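Sociedad · Vida cotidiana

El cajón de las cosas sueltas

Todas las casas tienen uno. En la mía está a la izquierda de los cubiertos y no cierra bien desde diciembre. 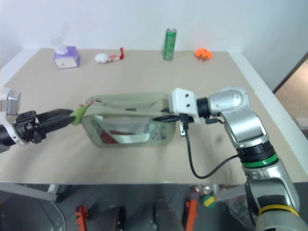 Pilas que no sabes si funcionan. Una llave de un piso donde ya no vive nadie que conozcas. El manual de un aparato, sin el aparato. Mi madre lo llamaba "el cajón de luego", y luego no llegaba.

Subbarao Pinto lleva 3 años entrando en cocinas ajenas para preguntar por ese cajón. Empezó en Ploncombe, en la calle donde vivía de alquiler, y le abrieron la puerta 57 vecinos. Alguno le pidió una semana para ordenar antes. Les dijo que no, claro, que entonces no valía.

Su inventario va por 504 objetos. Gomas elásticas, sobre todo. Velas de cumpleaños usadas, velas con el número cambiado, mecheros sin gas. Y monedas de paises a los que nadie de la casa piensa volver.

"La gente se disculpa mucho", me cuenta por teléfono, con ruido de tren detrás. "Luego saca algo y se queda callada un rato." Una señora de Lerescombe le enseñó el tapón de una bañera. De la casa de sus padres, vendida hace mucho. La bañera fue a la basura, el tapón vino en un bolsillo del abrigo. No supo decirle por qué.

De tirar, hablamos poco. A Pinto los métodos de orden le aburren, y los libros de orden más. Su norma es no opinar. La mía, después de escribir esto, es vaciar el cajón una vez al año y volver a meter casi todo. Este año cayeron tres bolígrafos y un adaptador. El adaptador lo necesité el martes no, el día siguiente, y a comprarlo otra vez.

Queda pendiente la parte de los hijos. Quién abre el cajón cuando ya no estamos, y que hace con lo que encuentra. Pinto tiene un capítulo a medias sobre eso, lo escribe en Marwat, despacio. Dice que el suyo propio no lo ha inventariado todavía.

58 comentarios · Compartir

También en Sociedad
Marwat se queda sin su última mercería
Cartas que nadie reclama en Lerescombe
Heredar una vajilla de doce y vivir solo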